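# Firnau Planner FAQ

Maintained by Rogério Rezende. Corrections go to the tracker under the `docs` label. Answers apply to the November release unless a version is given.

### Which part of the stack does Firnau replace?

Motion planning and grasp sequencing. Perception stays in Plencombe and low-level joint control stays with whatever driver your arm uses. Firnau reads object poses from one side and writes time-stamped joint targets to the other.

### Why does the planner reject a goal that is clearly reachable?

Check the collision padding first. The default is 4 mm on every link, fingers included. Inside a microwave, a drawer or a narrow shelf, that padding can close off the only approach. Set `padding.fingers` to 0 for the final segment and leave the arm links alone.

If the goal is still rejected, run `firnau explain <goal_id>`. It prints the first constraint that failed and the link involved. "No IK solution" and "IK solution in collision" are separate errors and need different fixes.

### How are placements into an appliance planned?

In two stages. The first brings the held object to a pre-insertion pose in front of the opening, with the hand outside the cavity. The second is a Cartesian move along the insertion axis, with orientation held to the tolerance in `insert.yaml`.

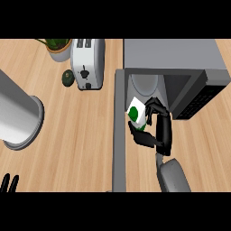

The pre-insertion pose is sampled, so it varies between runs. The sampler draws up to 315 candidates and keeps the one with the best clearance between the hand and the edge of the opening. To get the same pose every time, fix the seed and turn off `resample_on_replan`.

A held carton is attached to the hand as a box and counts as part of the robot for collision checks. If you forget to detach it after release, the retreat will fail with a collision between the carton and the turntable. This is the most common report on the tracker.

### Does the door have to be open?

Yes, for the placement skill. Door opening is a separate skill and the two are not chained by default. The placement skill checks the door joint at start and returns `PRECONDITION_FAILED` if it is below the threshold.

### My simulated runs pass and the same plan fails on hardware. Where do I start?

1. Compare the commanded and measured joint positions. A steady offset is calibration.
2. Compare object poses. Simulation uses ground truth unless you set `poses: plencombe`.
3. Check finger contact. The simulator's default friction is too generous for coated cardboard.

Rosângela Batista wrote a longer note on contact tuning. It is in the repository under `notes/contact.md`.

### How many episodes do I need for a regression run?

The nightly job runs 1,000 per skill. For a local check before a merge request, 51 is enough to catch a broken config. It will not show a small drop in success rate.

### Is clutter on the counter part of the collision scene?

Only if it is registered. Objects in the scene file with `collidable: false` are rendered and ignored by the planner. Several of the older kitchen scenes have small items set this way. Run `firnau scene lint` to list them.

### Can I use a different planner backend?

Bárány is supported as of this release. It is slower on open tabletops and better in tight spaces. Set `backend: barany` (no accents in config keys). The Taltstead backend is deprecated and no longer gets fixes.

### Replanning stalls for around a second. Is that expected?

On the first replan, yes: the distance field is rebuilt. If it happens on every replan, the scene hash is changing between calls. Usually a pose with sensor noise is being written to a static object. Mark the object as static in Plencombe or round its pose before publishing.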